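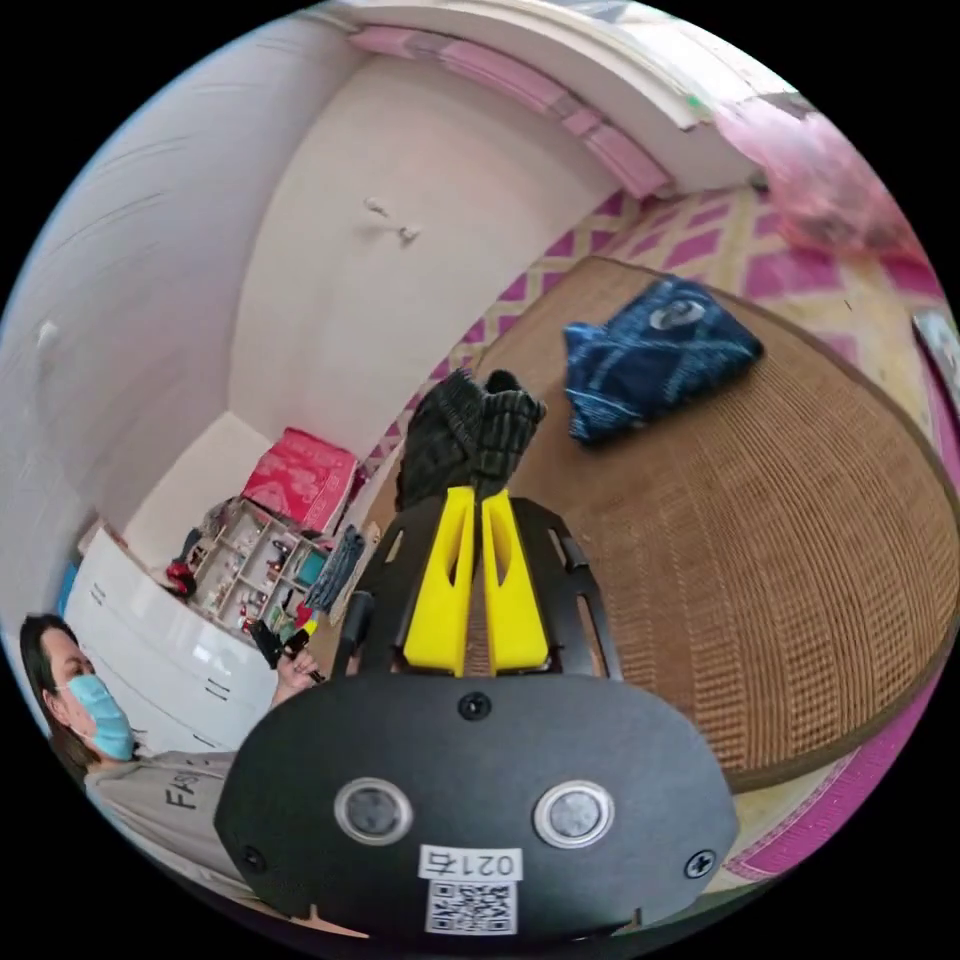
Bellwood Town Forum > Arts & Culture > The thing in the library foyer

natsumi_i
Has anyone been into Vevstead library since the foyer reopened in September? There is now a sculpture hanging over the returns desk. It is called Overdue and it is made of 903 old date stamps on wires. I like it very much. My mother thinks it is a health and safety matter.

negi_r
I went in to return a book on drains and stood under it for longer than I meant to. The leaflet says the artist is Vlasta Nedeljković and that the stamps came from branches that have closed. So it is a chandelier of libraries we used to have, hung in the one we still do. Cheerful stuff.

tkachuk
It doesn't light anything. I asked. If you hang something that size over a desk where people are trying to read a barcode, put a bulb in it.

natsumi_i
It's a sculpture, Radymyr.

tkachuk
So is my hall lamp, according to the shop, and I can find my keys under it.

R Singhal
Does anybody know what it cost? The board by the door says "generously supported by the Borbély Fund", and generously is doing a lot of work there.

negi_r
The fund paid for the piece and the council paid for the fixings. The fixings were 3,000 pounds, it's in the minutes. Apparently the ceiling wasn't up to it, and they had to put in 2 steel beams.

R Singhal
So the council got a free sculpture for 3,000 pounds. I would like to sell the council some other free things.

natsumi_i
To be fair the ceiling needed doing. There was a bucket under that corner for most of my childhood. I was quite fond of the bucket.

tkachuk
Put the bucket back and call it Leak.
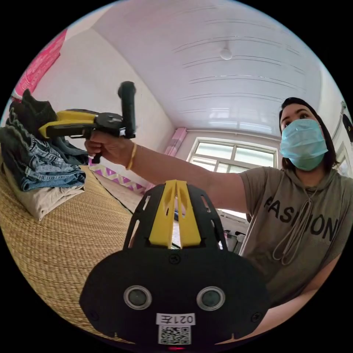 Yellow fins, black body, two silver-grey rings.

borrowed_time
New here, hello. I used to work at one of the closed branches and I went to look for our stamp. Couldn't find it, they're too high up and my neck isn't what it was. But I don't agree with negi_r that it's gloomy. When the door opens they all knock together and it sounds just like the desk at closing time. I had a bit of a moment by the large print.

negi_r
Fair enough, I hadn't noticed the sound. I was there at 12 and the toddler singing was on.

R Singhal
I'll go and listen to it. I still think a plain list of what was spent ought to be on the wall next to the title.

natsumi_i
Has anyone seen her other one, the staircase piece at Broletti? I've only seen it in the leaflet and it looked like a lot of door handles.

tkachuk
I have. It was a lot of door handles. I liked that one, you could hold on to it going down.

borrowed_time
If anyone goes in with binoculars, ours had a chip out of the left side and a green handle. Please shout if you spot it.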